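# Hesitation labels in the tidy-up set: worth the annotation time?

**aphelan**
2026-02-11

Results from the relabelling we discussed in August. 393 teleoperated episodes on the two-arm bench, all from the tabletop tidy-up task. Each was annotated with the points where the operator changed target mid-reach, and the policy was trained twice: once on the full episodes, once with the spans before each change of target masked out of the loss. Same seed, same number of steps, same head camera input.

Masked training does better on clutter. On the 21 held-out layouts the wrong-object grasp falls from the most common failure to the third most common. Drops and timeouts are unchanged. I take this as evidence that the operator's indecision is being learned as if it were motion worth copying.

**keketti_m**

What counts as a change of target? If the annotator decides by eye, you are measuring the annotator.

**aphelan**

Heading of the gripper over a short window, compared with the object finally grasped. If the heading points at something else for long enough, the span is marked. An annotator only confirms or rejects. The awkward cases are the ones where two candidates lie close together, as with the grey cylinder and the clear-lensed glasses in the layout we use for checking the tool:
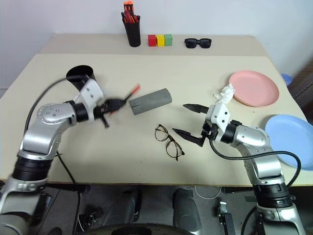 Walside Manipulation Group, Bench Software Team

With the right gripper open and both objects to its left, the heading fits either of them until quite late in the reach. The tool returns "ambiguous" and the span stays unmasked. The left arm is moving as well, so its span is scored separately. We do not merge the two.

**enda_p**

I reject the reading, though I don't dispute the numbers. Masking removes data near objects that sit close together. Those are the frames where the arm is slow. You may simply have shifted the speed distribution, and a faster policy makes fewer wrong grasps because it spends less time near the wrong thing. Did you run a control with the same amount of slow motion masked at random?

**aphelan**

No. I ran one with random spans of equal length, not matched for speed. It came out level with the unmasked policy.

**enda_p**

Then it isn't a control for what I'm describing.

**tran_bench**

Enda has a point, but I'd expect the effect he describes to show up in timeouts too, and they didn't move. Can you post the per-layout table? Averages over 21 layouts hide a lot.

Separate question: is the blur in the wrist region a problem? On our bench the gripper smears badly whenever the arm swings, and the heading estimate went to pieces until we took it from joint encoders.

**aphelan**

Encoders here too. Images are only used to locate the objects, and those are static until contact. Blur on the left gripper, as in the picture above, costs us nothing in the heading. It does make it hard to tell what is being held. The annotation guide says to enter "thin object, red-orange tip" and leave it at that if the reviewer can't separate a marker from a screwdriver.

**keketti_m**

That will bite you if you ever condition on object names.

**aphelan**

Agreed. We don't at present.

Per-layout table is in the Pirner folder under `mask_v2`. Short version: most of the gain comes from layouts with two or more objects inside one gripper width of each other. On sparse layouts the two policies can't be told apart. Three layouts got worse, all with plates near the edge of the table. I have no explanation for those.

**enda_p**

The plate layouts are what I'd look at first. Operators slow down near a rim because they're lining up the approach, and their heading wanders while they do it. Your tool would call that a change of target. If so, you're masking good demonstrations.

**aphelan**

Possible. I'll pull the marked spans for those three and check them by hand. The speed-matched control needs another two training runs, so it waits until the cluster is free.

**tran_bench**

If you want a second annotator for the plate spans, send me the list without the tool's labels. I'd rather not see them first.

**aphelan**

Sent. Episode numbers and start times only.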